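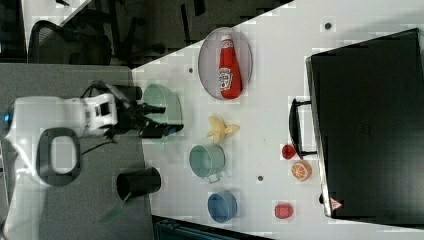 La **comida de juguete** es el conjunto de frutas, verduras, panes, botes y platos preparados en miniatura (o a tamaño casi real) que se usa para jugar a las cocinitas. En mi casa siempre se llamó «la comidita», y así la voy a llamar a ratos, porque llevo tantos años escribiendo las fichas de esta enciclopedia casera que ya me permito ciertas confianzas. Suele ir acompañada de menaje: platos, tazas, cuencos, un escurridor, y en las cocinas más completas algún aparato con puerta y mandos, que es lo que de verdad vuelve locos a los niños.

## Nombre y variantes

En las tiendas aparece como «alimentos de juego», «set de comida» o «accesorios de cocinita». No son exactamente lo mismo. La comidita en sentido estricto es la que se «come»; el menaje va aparte, aunque muchas cajas lo traen todo mezclado. También hay que separarla de la comida de escaparate, la de los restaurantes, que está hecha para verse desde el otro lado de un cristal y pesa muchísimo más de lo que uno espera. Chiyo Matsuda, que me corrigió la primera versión de esta ficha, insiste en que son dos oficios distintos y tiene toda la razón.

## Las piezas clásicas

### Fruta

La fruta es el núcleo de cualquier colección. El plátano tiene dos versiones: el cerrado, que se reconoce de lejos pero da poco juego, y el pelado a medias, con la cáscara abierta en varias tiras. Yo soy del segundo, sin discusión. Se agarra raro, eso sí, y no hay manera de guardarlo sin que ocupe el doble.

La fresa es casi siempre roja, con sus hojas verdes arriba, y es la primera que se pierde (la nuestra apareció dentro de una bota de agua en julio). Los cítricos se hacen mucho en rodaja, con los gajos marcados, y ahí hay un pequeño lío: una rodaja naranja puede ser naranja o mandarina según quién cocine ese día. En mi catálogo las apunto todas como «rodaja de cítrico» y me ahorro disgustos.

### Botes y salsas

El bote de kétchup es rojo con el tapón blanco en muchísimos juegos, y cumple una función que la fruta no cumple: se «echa» encima de otras cosas. Una comidita sin salsa se queda coja. En la serie Cladine, que es la que más he usado, el bote es la pieza más alta y se pasa la vida tumbado.

### Platos, tazas y cuencos

Aquí mandan los colores. El verde menta, el azul y el blanco funcionan muy bien porque la comida resalta encima, y a mí me encanta cuando el cuenco y la taza van a juego. El plato ovalado es más útil que el redondo para las piezas largas. Los vasos y tazas valen para beber, claro, pero en la práctica acaban siendo almacén de cosas pequeñas.

El escurridor merece párrafo propio. Tiene agujeritos en el fondo, sirve para «lavar» la fruta, para transportarla y para llevárselo puesto en la cabeza. Si solo pudiera quedarme con una pieza de menaje, ¡sería esa!

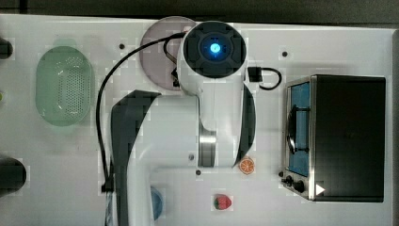

*Fresa, rodaja de cítrico y escurridor ovalado verde claro, con un horno tostador negro a la derecha.*

### El horno tostador

Es el gran centro de operaciones. Por fuera lo que importa es la puerta de cristal, el tirador y los mandos; por dentro, que quepa un plato. Parece una tontería, pero Danylo Sydorenko se puso a medir platos y hornitos para la tienda Hoshino, de Umivville, y volvió con bastantes parejas que no encajaban. Mi consejo es probar siempre con el plato más grande que haya en casa.

## Colocación y juego

Yo prefiero poner las cosas en fila sobre una mesa clara, con sitio entre una y otra, y dejar los aparatos a un lado. Hay quien lo vuelca todo de golpe y empieza desde el montón. Las dos escuelas tienen defensores y las dos terminan con algo debajo de la silla.

## Limpieza y almacenaje

El plástico liso se lava con agua templada y un poco de jabón. Los agujeros del escurridor piden un cepillo viejo. Las piezas huecas conviene dejarlas boca abajo una noche entera, y las de tela van en bolsa de malla.

Para guardar uso 15 cajas bajas, sin tapa, clasificadas por familias: fruta, salsas, vajilla y una última que dice «varios» y que es, con diferencia, la más llena. El catálogo va por la ficha 535 y todavía me faltan los quesos.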